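Chapter 7
Task Sequencing for Two-Arm Cells

7.1 Introduction

Chapters 5 and 6 treated the controller and the motion planner as separate layers, each with a single arm as its client. A two-arm cell breaks that arrangement. Both planners now draw on the same volume of free space, and a trajectory that was valid when it was computed may be invalid by the time it is executed. The layer that decides which arm moves, to what object, and in what order is called the sequencer. It is the subject of this chapter.

The running case is Kenach, the sorting cell introduced in Section 1.4. Its software consists of three processes. Indik handles perception and publishes a list of object hypotheses, each with a pose, a class label and a confidence value. Buvby is the sequencer. Chauhan is the planner and accepts one goal per arm. The processes communicate only through typed messages, and no process reads another's internal state. Readers who skipped Section 4.2 should review the message definitions before continuing.

The task is to clear kitchen utensils from a shared tabletop into open bins. It is a useful case for study. The objects are long relative to the gripper, so the choice of grasp point constrains the placement. A spoon laid across the rim of a bin can project into the workspace of either arm and must be treated as a new obstacle. Clear plastic is a further difficulty, and the colour and depth channels frequently disagree about the location of a bin wall.
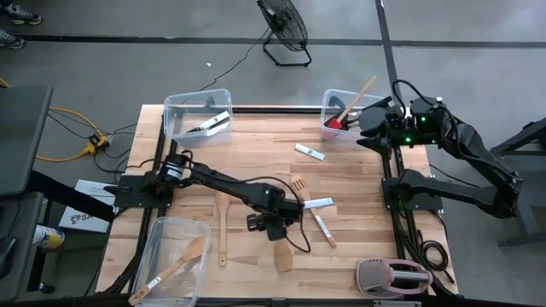 7.2 Representing the Shared Workspace

Let the tabletop be divided into a left region L, a right region R and an overlap region O. An object in L or R is assigned to the arm on that side without negotiation. An object whose centroid lies in O may be assigned to either arm, and Buvby must hold a lock on O for the full duration of the pick.

Locking the whole of O is conservative. In the simulated trials used for this chapter, 1,905 pick requests were issued and 1,361 were granted at the first attempt. The remainder were queued. Exercise 7.3 asks the reader to halve the locked volume and analyse the effect on queue length.

Two parameters govern the lock. The hold time begins when Chauhan accepts the goal, and the release margin is the clearance in millimetres the wrist must reach before O is freed. The default margin is 70. Setting it below the length of the held object's overhang is an error, and the sequencer should reject such a value at start-up.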